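Section 3: Setting up the sorting bins

This section covers setting out the bins that come with the Tromano brick storage kit and sorting loose bricks into them by colour. It follows on from Section 2, where you assembled the shelf unit. If you bought the bins without the shelf, start here.

You will need:
The open bins from the kit
Your loose bricks
A table you can leave set up for an afternoon
A cloth or old sheet
A soft, damp rag

CAUTION: Small parts. Loose bricks are a choking hazard for children under 3. Keep the lids of any unsorted tubs closed when little ones are in the room, and check the floor before you finish for the day.

3.1 Preparing the table

1. Clear the table and wipe it down. Let it dry.

2. Lay the cloth over one end. This is where unsorted bricks are tipped out. The cloth keeps the noise down and stops bricks skating off the edge.

3. Leave the rest of the table bare. You will want the space for odd pieces and for half-built models that need pulling apart.

Note: A plain cloth makes small bricks easier to spot. A patterned one does the job, but run your hand over it before you shake it out.

3.2 Placing the bins

1. Peel off the stickers and rinse each bin in lukewarm water. Do not put the bins in the dishwasher. The rims can warp and the bins will no longer slide onto the shelf rails.

2. Stand the bins close together, open side up, within reach of the cloth. They do not need to be square to the table edge. Corner to corner is fine if that suits where you sit.

3. Give each bin one brick colour. The bin does not have to match the bricks inside it. Many people find a contrasting colour easier, as the bricks show up better against the walls.

4. Write the colours on the card supplied and keep it where everyone can see it.

3.3 Sorting

1. Tip out a small pile, no more than you can spread flat with one hand.

2. Pick out one colour at a time and drop the bricks in from low down. Bricks dropped from a height tend to bounce out again.

3. Separate any bricks that are stuck together. Use the flat end of the brick separator and not your teeth or a butter knife.

4. When the cloth is clear, tip out the next pile.
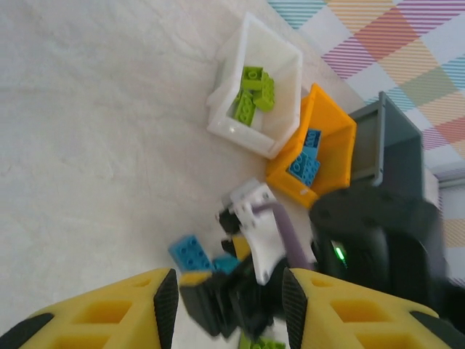 5. Put wheels, windows, hinges and anything else you cannot place to one side on the bare part of the table. Deal with these last. The small tray described in Section 4 is meant for them.

6. Stop filling a bin when the bricks are 2 fingers below the rim. Overfilled bins catch on the shelf above.

Note: If two colours are hard to tell apart under a lamp, such as dark grey and black, leave them for daylight.

3.4 Moving the bins to the shelf

1. Lift each bin with both hands under the base. Do not carry a full bin by the rim.

2. Put the heaviest bins on the bottom rails.

3. Shake out the cloth over an empty tub to catch any strays.

To order spare bins or a replacement card, see the parts list at the back of this guide.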